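Search Articles Advanced search Go

Folding carton

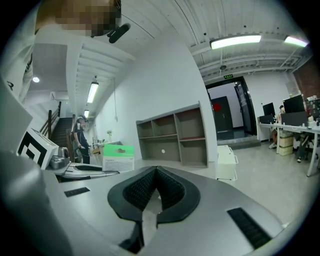
A white carton with a bright green top band, standing upright.

A folding carton is a light box cut from a single sheet of cardboard, creased, glued along one side and sold flat to the packer, who opens it out and fills it. It is the usual outer pack for tea, medicines, soap, light bulbs, toothpaste and small household goods. It differs from the corrugated case, which has a wavy inner layer and is used for transport.

Board

Most cartons are made from one of two kinds of board. Virgin fibre board is pale all the way through and keeps a clean crease. Recycled board is grey or brown inside and is normally given a white coating on the printed side. Board for small cartons is sold by weight per square metre, and 400 gram board is at the heavy end of what can be folded without cracking. Food packers often ask for a lining or an inner bag as well, as plain board lets in damp and smells.

Parts

The four upright faces are called panels. The narrow strip that carries the glue is the side seam, and it is placed at a back corner where possible. Each end is closed by a large tuck flap and two smaller dust flaps. In a straight tuck carton both large flaps hinge on the same panel; in a reverse tuck carton they hinge on opposite panels, which wastes less board when the blanks are laid out on the sheet. Heavy contents need a crash-lock base – a glued bottom that snaps flat when the carton is squeezed open.

Colour bands

A band of solid colour across the top of a white carton is a common way of telling one variety from another in a range. It can be seen when cartons stand upright in a row, and it leaves the rest of the front free for small text. The maker's logo is often put on the band itself. Colours have no fixed meaning between makers. The Gremoslow tea range used green for mint until February, when mint moved to blue and green was given to the plain leaf.

Printers dislike a band that stops exactly on a crease, because a small shift in cutting shows as a white line. The Tolthorpe works carries the colour over on to the tuck flap for this reason.

Storage and disposal

Flat cartons are kept on edge in a dry room. Ondrejka, a carton gluer, packs them 798 to a case. Once opened out they take up far more space and the creases weaken with repeated folding. Used cartons go in with paper, with any plastic window or inner bag taken out first.

See also: Corrugated case; Sleeve; Tuck flap

Comments (4)

Kamil Vlček
Reverse tuck is a pain on hand packing lines. You keep turning the thing round. Might be worth a line in Parts.

Ľubica Bartoš
Does anyone know if Plarico still sells blanks in small lots? Their minimum used to be 2000 and I need far fewer for soap.

Evanthia Spanos
Ľubica, they do, but only in plain white. You would have to add your own label or band.

Amanuel Tsegaye
The dust flaps section could do with a drawing.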